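손이 하던 일을 가르치는 손
08/09/2018 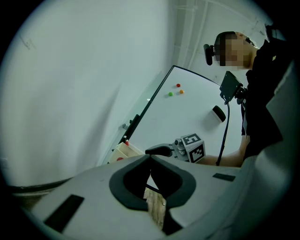

저는 Jostthorpe에 있는 포장 회사 Zitascombe에서 9년 동안 일하고 있습니다. 한국어는 제 모국어가 아니기 때문에 표현이 조금 딱딱할 수 있습니다. 그래도 이 주제는 함께 일하는 동료들의 언어로 쓰고 싶었습니다.

우리 회사에는 직원이 80명 있습니다. 지난 6월에 회사는 Flovon이라는 자동화 계획을 발표했습니다. 작은 물건을 집어서 상자에 넣는 작업을 앞으로 로봇에게 맡긴다는 내용입니다. 그 로봇이 배우려면 먼저 사람이 손잡이가 달린 집게로 같은 동작을 여러 번 보여 주어야 합니다. 그래서 지금 몇몇 동료는 포장대 대신 하얀 탁자 앞에 서서 일합니다.

저는 자동화에 반대하지 않습니다. 포장 라인에서 오래 일한 사람은 손목이 아프다는 것이 무엇인지 압니다. 예전에 Hämmerli 라인에서는 한 사람이 하루에 2000개가 넘는 부품을 손으로 옮겼습니다. 저도 그 라인에 있었고, 저녁에 젓가락을 잡기가 힘든 날이 있었습니다. 그런 작업을 기계가 가져간다면 저는 아쉬워하지 않겠습니다.

제가 걱정하는 것은 다른 부분입니다. 집게로 시범을 보이는 동료들은 임금표에서 여전히 '단순 포장'으로 분류되어 있습니다. 그런데 그 일은 단순하지 않습니다. 공처럼 둥근 물건은 너무 세게 잡으면 미끄러지고, 너무 약하게 잡으면 굴러갑니다. 어느 방향에서 접근해야 하는지, 언제 힘을 풀어야 하는지는 설명서에 없습니다. 그 지식은 오래 일한 사람의 손에 있습니다. 회사는 그것을 기록해서 계속 사용할 것입니다. 그렇다면 그 가치를 한 번은 제대로 계산해야 한다고 생각합니다.

자세 문제도 있습니다. 새 작업이 더 편할 것이라고 들었지만, 탁자 위로 몸을 숙이고 집게를 오래 들고 있으면 목과 어깨가 피곤합니다. 포장 라인에는 정해진 휴식 시간이 있는데 시범 작업에는 아직 규정이 없습니다. 로봇을 위한 계획표는 아주 자세하지만 사람을 위한 계획표는 한 장뿐이고, 그 종이에는 교대 시간만 적혀 있습니다.

제가 제일 많이 듣는 질문은 "우리가 다 가르친 다음에는 어떻게 됩니까?"입니다. 올해 57세가 된 저에게도 이것은 남의 질문이 아닙니다. 설명회에서는 재교육 기회가 있을 것이라고 했습니다. 하지만 누가, 언제, 어떤 교육을 받는지는 말하지 않았습니다. 젊은 동료들은 로봇 정비를 배우고 싶어 합니다. 나이가 많은 동료들은 물어보는 것도 조심스러워합니다.

그래서 저는 회사에 세 가지를 부탁하고 싶습니다. 시범 작업을 별도의 직무로 인정하고 임금을 다시 정해 주십시오. 휴식 시간을 문서로 만들어 주십시오. 그리고 로봇이 라인에 들어오기 전에 각 사람의 다음 자리를 알려 주십시오. 다음 설명회에서는 이 세 가지에 대한 대답을 날짜와 함께 듣고 싶습니다.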